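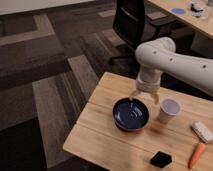 Session 5 - When the gripper closes on the wrong thing

Handout, Emrys Maddocks. Read before the lab, bring it with you. Slides from last time are on the Yook page, same login.

What happened

Pick and place run at the Baltlow lab, arm on the table, bowl and paper cup close together, carrot off to one side. Task was simple: pick up the carrot, put it in the bowl. Had been running fine for days. Then on one cycle the arm went for the space between the bowl and the cup, came down too low, one finger landed on the bowl rim and the arm kept pushing. Bowl tipped, cup went over, protective stop came in late. Nobody hurt. One bent finger, one cracked bowl (since replaced).

Si-woo Yeom was at the desk and hit the emergency stop, but by then the arm had already stopped itself. Worth remembering. A person is slow. Do not plan a cell on the idea that somebody will be quick.

What the log says

Log is from the Zunedell controller, incident dated July 30, 2021. Total cycles in the log 2,513. Fault came at cycle 1,637. The rest were run afterwards with the speed turned down, while we tried to get it to do it again. It did, twice, both times with the cup near the bowl.

Things in the log just before the fault:
- target position jumps between two cycles, no operator input
- confidence score for the carrot drops, still above the cut-off
- finger force reads zero right up to contact (see below)
- no warning raised. None.

Why it went wrong

Three faults stacked up. Take them one at a time.

1. Vision. The object finder gave the wrong place for the carrot. It had been trained on 1,096 pictures, hardly any with two round-topped things side by side. Bowl rim plus cup rim, the gap in between got read as an object. Cut-off was set low in November because people were fed up with missed picks. Nobody wrote that down.

2. Height. The table height had been typed in by hand and was too low by a few millimetres. Over bare table you would never notice. Over a rim you notice.

3. Force. The fingers only report force when they are closing. Coming down open, they are blind. So the arm only knew about the bowl from the load on its own joints, and that limit was left at the factory setting, which is high.

Fix any one of these and you get a missed pick, or a nudge. All three together and you get a broken bowl. Swap the bowl for a hand and think about it again.

A point people get wrong in the exam every year: the protective stop is not the emergency stop. Protective stop - the machine decides, power stays on, it can be restarted from the screen. Emergency stop - a person decides, power to the motors goes off, needs a reset at the button. After contact you do not restart from the screen until someone has looked at the fingers. That was done wrong on the day too, the arm was restarted straight away with a bent finger and ran another four cycles. Si-woo's note on this is in the Ukimberg folder.

What was changed

Joint load limit lowered for the downward move only. Last part of the descent now at slow speed. Table height measured by touch at the start of each run. Cut-off put back up, with the old and new value written in the log book. If the target jumps between cycles the arm waits and asks.

Still open: no force reading on open fingers. Could be done with pads on the fingertips, we havent tried it.

For the lab

Work in pairs. Start at slow speed with an empty gripper. One person on the screen, one with a hand near the stop button, and swap half way. Move the cup a little nearer the bowl each time and write down the target the finder gives you. Stop if it lands in the gap, do not let it go down to see what happens.

Write up one page, due at the start of next sesion. Say which of the three faults you would fix first if you only had one afternoon, and what would still be able to go wrong afterwards.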